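15 Sep 2019

**Oteck spice grinder, the larger one with the steel cup**

I've ground spices by hand for most of my adult life and have opinions about people who don't. I have now become one of them, so the opinions are under review.

The old arrangement was a granite mortar the weight of a small dog, bought in the market at Felport and carried home on two buses. It is still the best thing in the kitchen for garlic and green chillies, and for making the neighbours wonder what we're building. But it takes an age with coriander seed, which hops out and goes under the cooker, and it has never once got the better of a cinnamon stick. After last December, when I made curry powder for half the family as presents and couldn't lift a kettle with my right arm until the new year, I started reading about machines.

The Oteck comes in a box with a photograph of a smiling woman grinding what look like whole almonds. The manual says not to grind whole almonds. The manual runs to more than 30 pages, most of them the same two pages in other languages, and the English section contains the instruction "Do not operate the cup without its calm", which I've thought about a good deal.

What you get is a heavy base with the motor in it, a steel cup with a flat blade, a clear lid and a little brush with the stiffness of overcooked noodles. There's one button. You press the lid down to make it go and let go to make it stop, and the button turns out to be a lock for the lid. I spent a while pressing it with growing feeling before I read that part.

**Dry spices**

Very good. I'll get that out of the way, as I know some people only read this bit.

Cumin, toasted in a dry pan until it smells like someone else's much better kitchen and then left to cool completely, goes to a fine powder in a few short bursts. Coriander seed takes a bit longer and leaves some papery husk, but so does every other method I've tried short of sieving, and I don't sieve. Black pepper can be stopped at coarse if you're quick. Fenugreek, which is basically gravel, went in rattling like a bag of screws and came out as yellow dust. I was impressed and slightly frightened.

Cinnamon sticks need breaking up first. So does star anise. Green cardamom works best if you take the seeds out and leave the pods for the rice or the tea, although I've thrown in whole pods when I couldn't be bothered and nobody at the table sent for the police. Dried red chillies are fine, with one large warning.

The warning is to wait before you take the lid off. The chilli doesn't settle straight away. It hangs about in the cup like a bad mood and comes up at you the moment there's a gap. My first go cleared the kitchen, the hall and the bottom half of the stairs. Abbas Nouri was round to return a ladder, and he coughed so hard that he went home with the ladder.

**Wet things**

The box says "wet and dry". I'd call it dry, and damp on a good day.

Ginger and garlic paste can be done if you chop both fairly small and add a spoonful of oil. Without the oil everything is flung at the wall of the cup and stays there, leaving the blade turning in the middle with nothing to do. You stop, scrape down, go again, stop, scrape down, and by the time it's smooth you could have done it in the mortar with time left over to wash up. Coconut is worse. Coriander chutney was drinkable, which wasn't the plan.

There's also the seal. It's a thin ring that sits inside the lid, and if you put it back slightly twisted you get a fine green line across the worktop, the toaster and yourself. It pulls out easily for washing. It goes back in with the sort of language I try to keep out of these reviews.

**A curry powder to try it on**

This is what I make most often, and it fills the cup to the right height (about halfway, any more and the stuff on top just sits there watching).

- 5 tablespoons coriander seed
- two tablespoons cumin seed
- one tablespoon black peppercorns
- one teaspoon fenugreek seed
- a short piece of cinnamon, broken up
- a few cloves
- dried red chillies, as many as you think, then one fewer
- one tablespoon ground turmeric

Toast everything except the turmeric in a dry frying pan over a low heat, moving it about the whole time. Coriander first, as it's the slowest, then the rest, with the fenugreek last of all. Burnt fenugreek is bitter in a way that gets into your plans for the week. Tip it on to a cold plate and walk away until there's no warmth left in it. Warm spices go claggy under the blade.

Grind in short bursts, giving the whole thing a shake between goes. Wait. Wait a bit longer. Stir in the turmeric with a spoon and put it in a jar. Don't put the turmeric in the grinder unless you'd like a yellow lid, and I say this as the owner of a yellow lid.

**Noise**

It's loud. It's not as loud as the blender, but it's higher, and it has a sort of whine at the end as it slows down, like a child being told it's bedtime. I wouldn't use it before breakfast in a house with thin walls. The mortar was louder, to be fair, but people seem to forgive thumping.

**Cleaning**

The cup lifts off the base, which was the whole reason I chose this one over the Talebi. The Talebi is a nice-looking thing with a cup that's fixed to the motor, so you have to clean it upside down with a cloth, muttering. With the Oteck you can rinse the cup under the tap, though the manual says no dishwasher, and you must get the underside properly dry before it goes back on. I stand mine on a folded towel overnight.

For smells, grind a spoonful of plain uncooked rice and throw it away. It picks up most of what's left. It doesn't pick up cloves. Nothing picks up cloves. If you also grind coffee, either buy a second cup or learn to enjoy coffee that tastes of Christmas ham.

The brush is useless and I've replaced it with an old pastry brush.

**How it's lasted**

I've had it since the spring and used it most weeks. The blade seems as sharp as it was. One of the rubber feet came off in the summer and I glued it back. The base does get warm if you keep going too long, and there's a cut-out that stops the motor when it's had enough. The first time that happened I assumed I'd killed it and spent a sad evening looking for the receipt. It started again perfectly well after supper.

Behrouz Mousavi at the cookshop in Dovville, who sold it to me, claims the motor is good for 1,000 hours. When I asked how he knew, he said it might be 2,000. He's a lovely man and I buy most things from him, but I wouldn't let him near a set of scales. He did find me a spare seal for nothing when I said mine had gone a bit orange, so I'm not complaining.

**Would I buy it again**

Yes, for dry spices, and I'd ignore the word "wet" on the box. If you mostly make pastes and chutneys, get a proper wet grinder or a small blender with a narrow jug and leave this alone. If you cook with whole spices once a month, a mortar will do you, and it has no seal to lose. In between those is a person who gets through a jar of cumin faster than is strictly normal, and I can recommend it to that person with a clear conscience and an open window.

I'd knock a bit off for the lid, which I still can't put on first time, and for the cord, which is short enough that mine has to live next to the bread bin. The bread has started to taste faintly of fennel. We've decided we like it.

The mortar has moved to the end of the worktop and does the garlic. I'm trying it with the cinnamon again at the weekend, mostly out of spite. 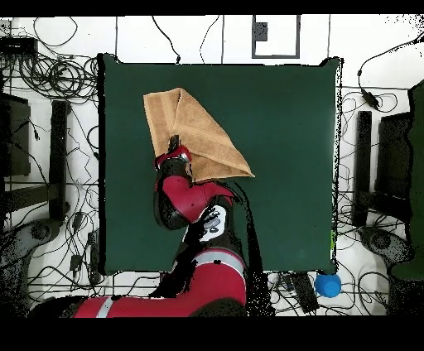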